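Home Tickets Knowledge Base Downloads Contact

Ticket 221
Needle driver lets thread slip when wrist is rolled
Product: Lellport controller, two-arm setup
Site: Conceição bench
Status: Open, waiting on customer

Last updated: March

We are comparing two needle drivers on the same arm, the Plestemico and the Aken. The Plestemico drops the thread when the wrist is rolled far over. The Aken does not do it, or does it much less. Same controller, same grip setting. We need to know if this is a worn part or a setting before we pick one. 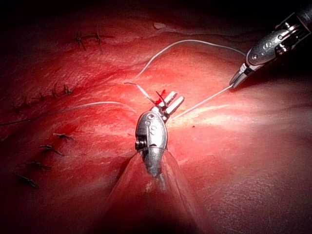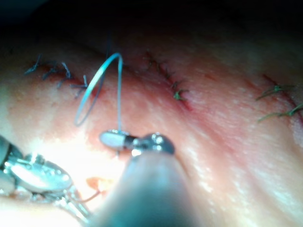

Troubleshooting log

Customer, 8:40 a.m.
Fault happens while pulling a knot down. Jaws are commanded closed, the other instrument holds the far end, and the thread starts to creep through the jaws once wrist roll goes past 90 degrees. No error on the controller. The grip readout still shows closed. We see it with the white thread, the one running between the two instruments in the first picture. We have not seen it with the light blue monofilament in the second picture, but we have done fewer stitches with that one.

Support, 9:15 a.m.
Thank you. Please send the grip setting, the controller software version, and whether tool calibration was run after the last instrument swap. Please also check if the slip happens with roll in both directions or only one.

Customer, 10:05 a.m.
Grip setting is 6 on both drivers. Software is the current one from your downloads page. Calibration was run on the Aken after the swap. It was not run on the Plestemico, because the controller loaded a saved profile for it and did not ask.
Slip is in one direction only, clockwise seen from the shaft end.

Support, 10:30 a.m.
A saved profile holds the jaw zero from the last time that instrument was fitted. If the cables have stretched since then, the controller thinks the jaws are closed before they really are. Wrist roll adds some cable length on one side, so a small zero error would show up in one direction first. Please do this:

1. Take the Plestemico off and delete its saved profile under Tools, Profiles.
2. Refit it and run the full calibration, not the quick one.
3. Repeat the pull test with roll at 0 and at 90, both directions.
4. Leave the grip setting at 6.

Customer, 1:20 p.m.
Done. The full calibration moved the jaw zero. At roll 0 there is no slip. At 90 counterclockwise, no slip. At 90 clockwise it still creeps, but slower than this morning. Ran the same test with the Aken and got no creep in either direction.

We also tried a higher grip setting on the Plestemico. That stopped the creep, but the white thread came out flattened where the jaws had been, so we do not want to run it that way. Put it back to 6.

Support, 1:50 p.m.
Agreed, please do not raise the grip to get around this. How many cycles are on the Plestemico? It is on the instrument page, under the serial number. Please also look at the jaw faces under magnification with the instrument off the arm. Check for suture material packed in the grip pattern and for any side play at the pivot.

Customer, 2:35 p.m.
Cycle count is just over 200. Jaw faces are clean now. There was some residue near the base of one jaw and we brushed it out. Retested after cleaning and there was no change. There is a little side play at the pivot when you push the jaw by hand. The Aken has none that I can feel, but it is newer and has far fewer cycles, so that may not be a fair comparison.

Support, 3:10 p.m.
Side play at the pivot together with a one-direction creep points to the instrument and away from the controller. We would like to rule out the arm as well. Please move the Plestemico to the other arm, run full calibration there, and repeat the 90 clockwise pull. If the creep follows the instrument, we will send a replacement and you can redo the comparison with two drivers of similar age. Please attach the controller log from that run.

Customer, 4:25 p.m.
The other arm is in use until tomorrow. Will swap then and post the log here. For the comparison sheet we have marked the Plestemico result as not valid for thread hold. The other rows stay as they are.

Support, 4:40 p.m.
Noted. Status changed to waiting on customer.

This site uses cookies to keep you signed in. Accept Manage settings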